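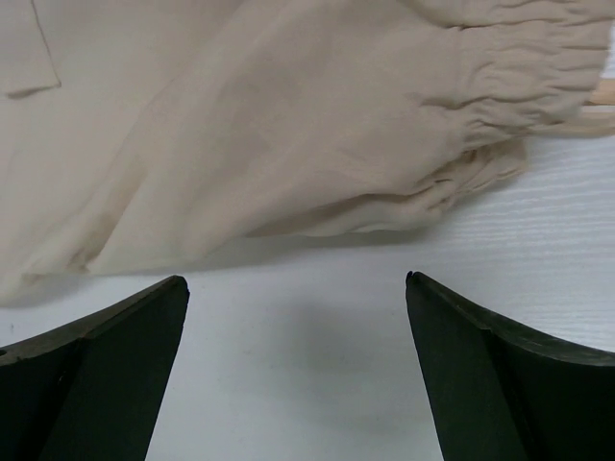 Teaching a policy to find the edge of a garment

Crumpled clothes are my favourite problem in manipulation, and the trick I'll go through today made a bigger difference to our results than anything else we tried at Satudden. It's a small change to how you label your wrist camera frames, and you can add it to a training set you already have!

The idea comes from Ezequiel Rivas, who noticed that our policy kept going for folds in the middle of the cloth. A deep wrinkle and a real hem look very alike up close. So we stopped asking the network for a single grasp point and asked it for two maps: one for "edge of the cloth", one for "crease".

What you need: a wrist camera with both fingertips in view, around 200 labelled frames, and the Grellix labelling tool (any tool that draws lines will do).

Step 1. Pick frames from just before the fingers close. Go for variety in the cloth: seams, gathered bands, loose straps, bits folded under. Pale fabric on a pale table is hard, so put plenty of it in.

Step 2. Draw every outer edge in one colour and every crease in another. Seams go in with the creases. If an edge curls underneath and you can't tell where it ends, stop the line there. Don't guess.

Step 3. Train the two heads on top of your frozen image encoder. Ours settled after 2,000 steps.

Step 4. Feed both maps to the policy as extra channels and fine-tune on your old demonstrations. No new ones needed, which still delights me.

Step 5. Test on 7 garments the network has never met, with 3 random drops each. Count a grasp as good only if the fingers hold the hem and nothing else.

One thing to watch: shadows under the cloth get marked as edges early in training. Varying the brightness of your frames helps a lot. Elastic waistbands are still a headache, and I'd love to hear from anyone who has a neat way of labelling them.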